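A morning at the Soditz repair hall

We got to the Ritov works a little before nine, and I was hooked before I had my coat off. I have used computers for most of my life and had never properly looked inside one. Here they have them open all day long!

The tour starts in the storeroom, where 545 office machines were waiting on shelves when we came through in February (the board by the door gave last year's total as 2,702). From there you follow a yellow line to the benches, and that's where I could have stayed until closing. Our guide let six of us at a time come up close and ask whatever we liked, and we did ask. 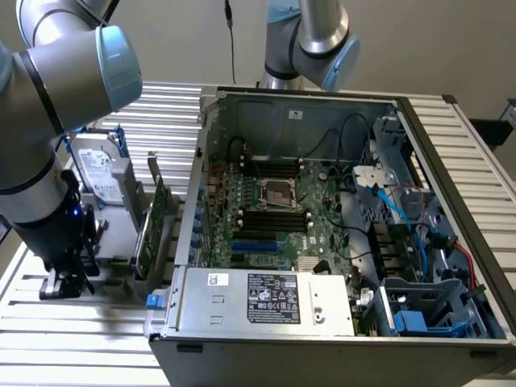
An open Dell at the benches, with the processor socket empty and a hard drive in its gray carrier set to the left of the case.

I loved the colors most. I had expected gray on gray, but there's the green of the board, blue and red drive cables, little blue tabs and latches. The guide explained that parts worth keeping get tested in the next room, memory first, and then go into trays lined with foam. We were allowed to hold a few old processors, and they're so much smaller than I'd imagined.

After that came the Darko room, where the sorted metal goes, noisy and great fun, and a quick stop at the Nandeson shop by the exit. I bought a refurbished keyboard for 19 dollars and I'm typing on it now. Wear flat shoes, and bring a sweater for the storeroom.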